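中古端末価格指数

ズルンモント統計室の第三係は、マングンダップ州の所得格差を端末の下取り価格から推計していた。家計調査は七年前に廃止されている。回答率が下がり、最後の回では標本の半分が空欄で戻った。代わりに採用されたのが、テダル社の下取り記録である。機種、製造年、画面の傷の等級、査定額、店舗番号。氏名は含まれない。

係員の仕事は、店舗ごとに査定額の分布を取り、上位一割と下位一割の比を出すことだった。比が大きい地区は格差が大きいとみなす。算式は一枚の内規に収まり、例外規定が十一枚続いた。

一月分の記録で、ウィルトゥヌラ地区の比が3まで落ちた。前月は24である。係員は入力の誤りを疑い、元データを呼び出した。件数は1283件、欠損なし。店舗番号も正しい。査定額の下位が上がったのではなく、上位が消えていた。新しい機種を売りに来る者が一人もいない。残った端末は製造年がほぼ揃い、傷の等級も揃っていた。

内規によれば、比が前月の半分を下回った地区には「改善」の符号を付ける。符号が付いた地区は翌年度の通信費補助から外れる。係員は符号欄を空けたまま保存しようとしたが、端末は空欄を受け付けなかった。

例外規定の第八項に「高額帯の流出」という語があった。適用には転出届の件数が要る。係員は住民課に照会を出し、四日後に回答を得た。転出は53世帯。規定の閾値は六十世帯である。七世帯足りない。

係員は別の指標を探した。充電器の単品販売数、プリペイド残高の平均、修理の見積もりだけで帰った客の割合。最後のものは動いていた。見積もりを取った者の大半が修理を頼まず、同じ端末を持って店を出ている。高い端末を持つ者は去り、安い端末を持つ者は画面の割れたまま使い続ける。差は縮んだ。算式の上では正しい。

報告書の草稿には二つの数字を並べた。比と、修理見送り率である。後者は内規にない指標なので、脚注に置いた。脚注は九ポイント以下、二行以内と決まっている。係員は三度書き直し、二行に収めた。

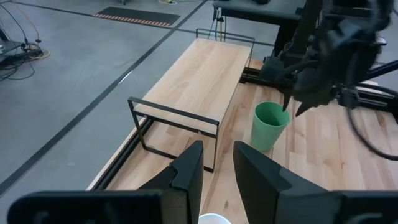

脚注は集計対象にならない、と上席は電話で言った。読む者はいるかもしれないが、補助の配分は符号だけを読む機械が決める。残すのは構わない、ただし符号は入れてくれ、ということだった。

係員は閾値の根拠を尋ねた。上席は少し黙り、前任者の前任者が決めたのだろうと答えた。六十という数に計算の跡はなく、当時の文書は保存年限を過ぎている。

通話を終え、係員は第八項の改定案を書式に起こした。閾値を世帯数から比率に改める案で、本文は四行になった。施行は早くて翌々年度である。受付番号が発行され、画面の右上に表示された。

それから符号欄に「改善」を入れ、保存した。次の地区の記録が開いた。件数の多い地区で、読み込みに時間がかかった。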